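The year I turned 29 I lost a soup contest to a woman who didn't even like soup, and I'm still kind of mad about it.

I should back up. I was working lunches at Skitmont, a little counter place on Ponce Street with 14 stools and a fryer that screamed whenever you lowered the basket. My boss had signed us up for the December cook-off at the Cekwood market hall without asking me. "You do that chicken rice soup," she said. "People like that one." People did like that one! It was my grandmother's, with the ginger charred right on the burner until the skin went black, and a fistful of scallions at the end. I'd made it maybe a hundred times and never measured a thing.

So of course the entry form wanted measurements. I stood in my kitchen at midnight with a kitchen scale, trying to catch handfuls of rice before they went in the pot, and I wrote down numbers that were mostly lies.

The morning of the contest I hauled two stockpots in on the bus (do not do this) and found my table. The one next to mine belonged to Liên Huỳnh, who had a single dented pot, a bag of limes and a paperback. She was already reading.

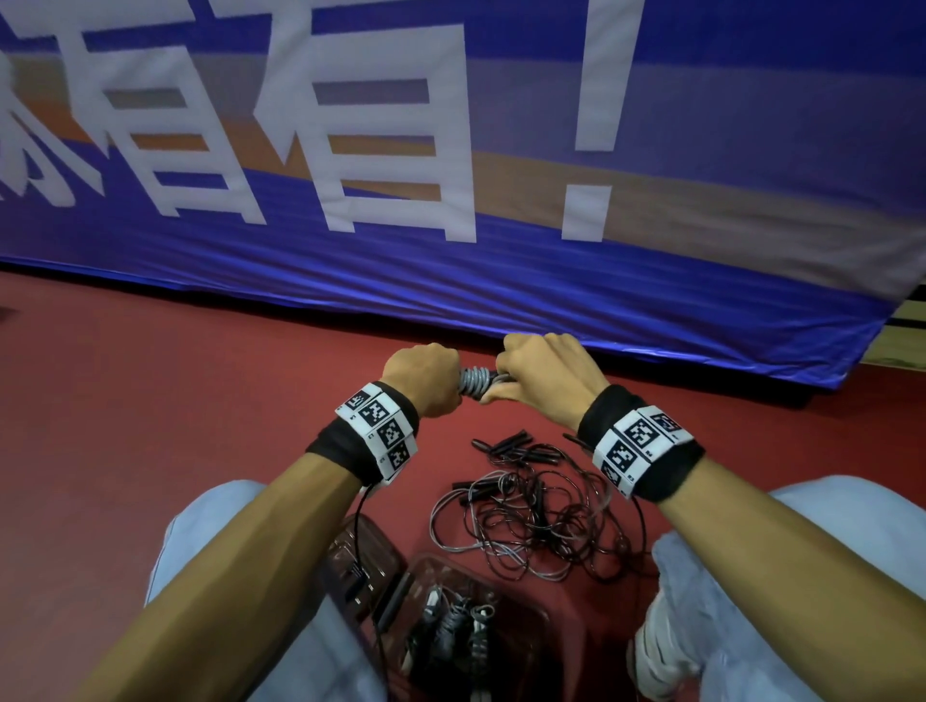

*Blue banner, big white characters, red floor.*

"What are you making?" I asked her.

"Sour fish soup," she said, turning a page. "I don't care for it. My husband does."

I laughed. She didn't. I went back to my ginger, which I'd decided to char on a camp stove, and which was taking forever because the flame kept ducking sideways every time somebody opened the big door. By the time it was black enough I had 20 minutes left and my rice had gone past silky and straight into paste. I thinned it with stock. Then it tasted like nothing, so I salted it. Then it tasted like salt.

Liên put down her book and came over with a spoon. She didn't ask, she just dipped it in.

"Hm," she said.

"I know."

"Lime?"

I told her no thank you, my grandmother never put lime in it, and I said it in a pretty snotty voice, too. She shrugged and dropped two on my table anyway – small ones, a little yellow at the ends – and went back to her chapter.
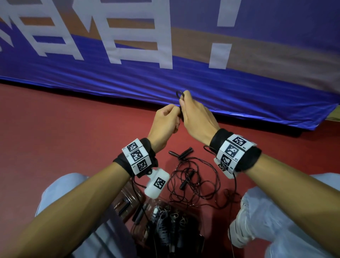
I held out until the judges were three tables away. Then I panicked and cut one open with my paring knife and squeezed the whole thing in, seeds and all, and spent the next minute fishing them out with a ladle like a crazy person. I tasted it. It wasn't my grandmother's soup anymore, but the salt had backed off and you could find the chicken again.

I got second. Liên got first, and the prize was a Skomow rice cooker, which she tried to give me in the parking lot because she already had one.

"Take it," she said. "You need something that stops by itself."

I said I couldn't. She put it in my arms on top of the stockpots and walked off to find her husband, and I rode the bus home with my chin holding the lid down.

My grandmother called that night to ask how it went. I told her second place, and she wanted to know what I'd done differently, and I said nothing, same as always.

"Did you put lime in it?" she said.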